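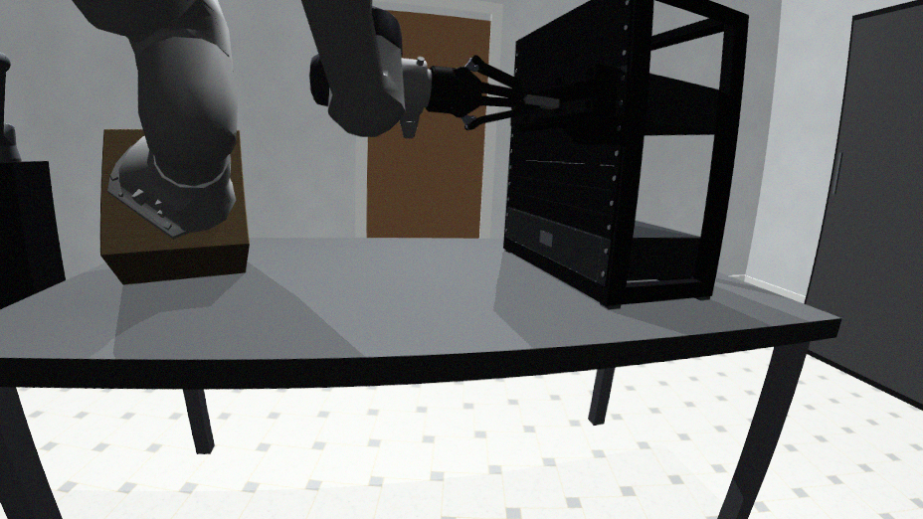 3.2 Gathering demonstrations

We collected all examples in simulation. Each operator drove both arms for 30 minutes at a time — longer sessions gave careless motions. We kept 42 runs for training.

Figure 2. The rack task. One arm rests on the box while the three-fingered gripper reaches into the open rack.

Runs in which either arm hit the rack posts were dropped.

Comments

Agustina Medina: Were the dropped runs saved anywhere?

Đỗ: Same question. We'd use them at Nundmont.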